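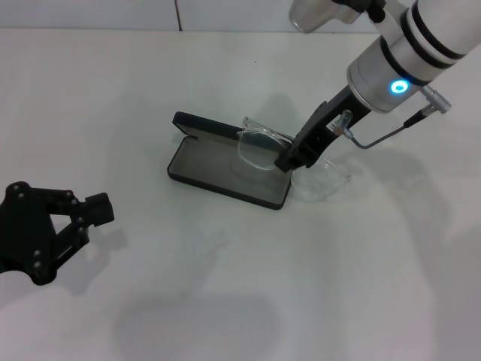
Black case with gray lining, lid up.

The Fimbridge Hard Case
By Notburga Schnyder, Tuesday
Last updated: May

Glasses spend a surprising amount of their lives being sat on. The Fimbridge is our answer to sofas, car seats and the bottom of a backpack, and to the person who says "I know exactly where I left them" while standing on them.

It is a hard clamshell case for everyday frames. It opens on a hinge along one long side and closes with a snap you can hear across a quiet library - we have had letters about this. The snap is staying. A magnetic closure was tried on an earlier model, the Grultska, and it collected every paper clip in the building.

What fits

Most adult reading and distance glasses, including the chunky kind that architects wear. Sunglasses fit if they are fairly flat. Wraparound sports frames do not fit, and closing the lid harder will not change that. If your frames have very wide temples, fold the left arm first and then the right. Some opticians assemble them the other way round, in which case you will find out soon enough.

We sell one size. People ask for a smaller one for children's frames, and the Pitum junior case is coming once we agree on a hinge that survives being opened and shut through an entire school assembly.

Testing

Cyrill Lehner runs our test bench, a grand name for a corner with a lamp and a chair. Each new batch gives up 8 cases, which he opens and closes 1000 times apiece before pressing down on the lid with a 70-pound weight. He says the work gives him time to think. The weight stands in for one medium person sitting down without looking. It does not stand in for a car, and we no longer replace cases that have met one.

Care

Wipe the inside with a slightly damp cloth and leave it open until it dries. Crumbs gather in the corners, mostly toast, and a dry toothbrush gets them out. Please keep the case out of the dishwasher. The lining comes loose at the edges and no glue we sell will put it back.

Don't store coins or keys in there along with your glasses. You bought a hard case to keep hard things away from the lenses.

Ordering

The item number is 2105. The case ships with a plain cleaning cloth, which you will lose before the month is out, so a spare costs very little and can go in the same parcel. Orders placed before 3 p.m. leave the same working day.

The shop on Mayrhofer Street keeps a few behind the counter for walk-ins. Bring your glasses and try them in the case before you pay. If you can't find your glasses, check the top of your head, then the sofa.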